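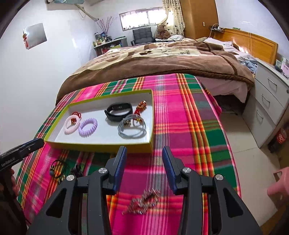

Washing a cotton plaid blanket without losing the colors?

Posted in: Laundry and Fabric Care

brukton_lane
Hello all. I bought a plaid blanket at the market in Bronness, with pink, green, yellow and white in it. The seller told me it is cotton, but there is no label. I want to wash it for the first time and I am afraid the pink will go into the white. Is cold water enough, or should I add vinegar?

quispe12
Vinegar does not fix modern dyes, this is an old story. First test one corner: press a wet white cloth on it for a minute. If the cloth stays clean, wash at 30 and don't worry.

zumier_mom
I disagree a little. I have used vinegar for 16 years and my blankets are still bright.

brukton_lane
Thank you both. I keep it on the bed all day, and my small things for the hair end up on it too, so it needs washing quite often.

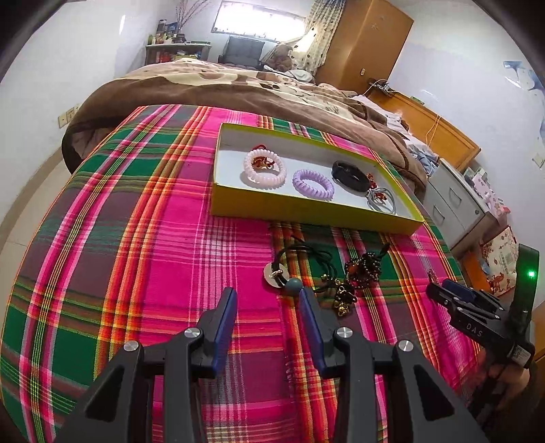
I would also like to know about drying. My balcony has sun until 4 p.m. and I have read that strong sun is bad for pink.

quispe12
Dry it in the shade, wrong side out. And please do not use 60 degrees, whatever the neighbors say.

zumier_mom
On the shade we agree — on the vinegar, never.

brukton_lane
I did the corner test. The cloth became a very light pink. So I will wash it alone, in cold water, and write again in October.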